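Staff workwear: changes to issue, laundering and return

Facilities and Services Newsletter
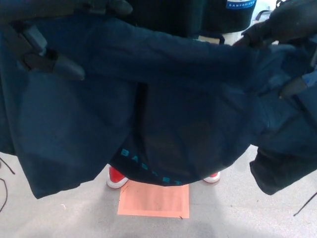 The current contract for the supply and laundering of staff workwear comes to an end this summer. Following a tender exercise, the contract has been awarded to Zerkow, which will take over from the present supplier, Drirero, in July. The new arrangements apply to all colleagues who are issued with clothing by the organisation, including those in catering, grounds, stores, portering, the sports centre and the print room. They do not apply to laboratory coats, which remain the responsibility of individual departments.

Colleagues should read this notice in full, as several of the dates and procedures differ from those that have been in place under the present contract.

What is changing

Under the existing arrangement, garments are issued once a year and laundered at home by the wearer, with the exception of catering whites. From July, all issued clothing may be sent for laundering through the central service. Use of the service will be optional for everyone except catering and grounds staff, for whom it will be compulsory. Colleagues who prefer to wash their own clothing may continue to do so and may continue to claim tax relief where they are entitled to it. The Payroll Office can advise on individual claims, but cannot make them on a colleague's behalf.

Each wearer will be given a personal number, which will be fixed to the inside collar or waistband of every item. Garments sent to the laundry without a number will be held for 2 weeks at the collection point and then returned to general stock. Personal clothing should not be placed in the laundry bags. The organisation cannot accept claims for personal items lost or damaged in this way.

Almost 2,000 garments are now on issue across the two sites. A survey carried out last autumn received 672 replies, and the comments made in it were used in drawing up the specification. The most frequent request was for a wider range of sizes, followed by lighter summer clothing for those who work in the kitchens and the glasshouses. Both have been written into the new contract. A request for garments in departmental colours was considered but could not be met within the budget.

Sizing sessions

Zerkow will hold sizing sessions on both sites. The first will take place on Wed 20 February in the Aydoğan Building, ground floor seminar room, between 8.30 am and 4 pm. Sessions at the Zastow site will be arranged by the site office and announced on the noticeboards there. Line managers are asked to release staff for the short time needed. Colleagues on night shifts may attend at the beginning or end of a shift and will be paid for the time.

There is no need to book. Those attending should bring their staff card and wear, or carry with them, the footwear they normally use at work, so that trouser lengths can be measured correctly. A private room will be available on request. Any colleague who is unable to attend may complete a measuring form, obtainable from the Facilities Office, and return it by internal post.

Colleagues who are pregnant, or who need adapted clothing on medical or religious grounds, are encouraged to say so at the session or to contact the Facilities Office in confidence. Adapted items will be supplied at no cost to the department or to the wearer. They may take up to 6 weeks to arrive, and early notice is therefore helpful.

Issue and replacement

Each full-time member of staff will receive a standard set, the contents of which depend on the role. Part-time staff will receive a reduced set in proportion to the number of days worked. A list of the contents for each role is held by line managers and will be placed on the staff intranet once it has been agreed with the recognised trade unions.

Worn or damaged garments will be replaced on request, at any time of year. The old garment must be handed in when the new one is collected. Small repairs, such as missing buttons, broken zips and loose hems, will be dealt with by the laundry if a repair tag is attached before the item is sent. Tags will be kept beside the laundry bags. Wearers are asked not to alter garments themselves, and in particular not to cut or re-stitch high-visibility items, which may no longer meet the required standard once they have been changed.

Safety footwear, gloves and eye protection are outside the contract and will continue to be ordered through departments in the usual way.

Return of existing clothing

All clothing issued under the Drirero contract remains the property of that company and must be returned. Returns will open once the new garments have been given out, so that no colleague is left without suitable clothing. Items should be clean, with pockets emptied, and should be placed in the bags provided by the Facilities Office. A receipt will be given. Departments will be charged for items which are not returned, and managers are accordingly asked to check lockers and store cupboards well in advance, including those used by colleagues who have since left.

Clothing bought by departments from their own funds, such as event T-shirts and team sweatshirts, does not form part of the contract and should not be returned to the supplier. Where such items are no longer wanted and are in good condition, they may be given to the textile collection at either site. Items bearing the organisation's crest should not be given away and should be sent to the Facilities Office for disposal.

Collection and delivery

Laundry will be collected from each site on Mondays and Thursdays and returned on the next collection day. Collection points will be set up in the basement of the Aydoğan Building, in the main kitchen corridor and in the grounds yard at Zastow. Clean garments will be hung in order of wearer number. Folded items, such as aprons and tea towels, will be delivered directly to the kitchens.

Collections will not take place on bank holidays or during the winter closure. A calendar will be displayed at each collection point.

Further information

Questions about sizing, adapted clothing or returns should be addressed to the Facilities Office in the first instance. Questions about charges to departments should be directed to the Finance Office. A further notice, giving the dates on which new clothing may be collected, will appear in the next issue of this newsletter.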